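Cerisel Record Reviews, data card

Version of June 18, 2020

Summary

Cerisel is a collection of 800 reviews of rock and soul albums, written by listeners of the Bama mailing list and kept here as plain text. Each review has one score, one author code and the name of the album. The list was closed in December, and we did not want that so many years of opinions disappear with it.

The collection was prepared by Marianna Sowa and Annunziata Rinaldi. Marianna did the cleaning of the texts. Annunziata checked the scores and wrote most of this card.

What is inside

reviews.txt: all the reviews, one after another, with an empty line between them
scores.csv: the score of every review
authors.csv: author codes, with no real names
singers.csv: 132 short notes in which a listener compares two singers

The file singers.csv was a late addition. People on the list liked to argue if a singer with a strong voice is worth more than a singer who writes good words, and these arguments did not fit under any album. We kept them in a separate file. They have no score.

How the scores work

The lowest score is 0 and the highest is 4. Half points are not used. In the early years some members wrote "good" or "weak" in place of a number. Annunziata changed these words to numbers with a simple table: "weak" is 1, "good" is 3. If the word was not in the table, the score field is empty. Please do not read an empty field as zero. We made this mistake ourselves in the first version and the average for live albums came out much too low.

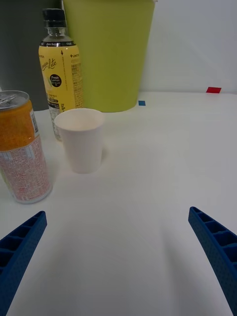
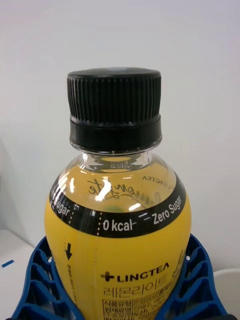 A bottle of yellow liquid with a black cap, above a white table.

Cleaning

Marianna removed e-mail addresses, signatures and quoted replies. Spelling mistakes were left as they are, also in the names of albums. For this reason the same album can appear under two spellings. The column album_id in scores.csv is more safe for grouping.

Long messages about concert tickets and record prices were taken out. Messages that speak about a concert and an album together were kept complete.

Known problems

The members were mostly fans of guitar music, and soul albums have fewer reviews and higher scores. I think this is because only people who already loved them wrote about them. You should not use the scores to say which kind of music is better.

One author, code M2, wrote a very large part of the reviews of live albums. He or she gives a 4 quite easily. It is a good idea to run your numbers with and without this author.

Dates are missing for the messages that came through the old Michiels archive. The order of these messages in reviews.txt is the order in the archive, and we can't promise that it is the order of writing.

Reading the files

All files are in UTF-8. The csv files use a semicolon, so please set this in your program before you open them. The small script zedetti.py joins reviews and scores and prints the result to the screen. It needs Python 3 and no other packages.

Permission

You may use the texts for study and for teaching. If you want to print a full review, please write to us first, and we will ask the author when we still have a contact. Corrections to the scores are welcome, with the album_id in the subject of the message.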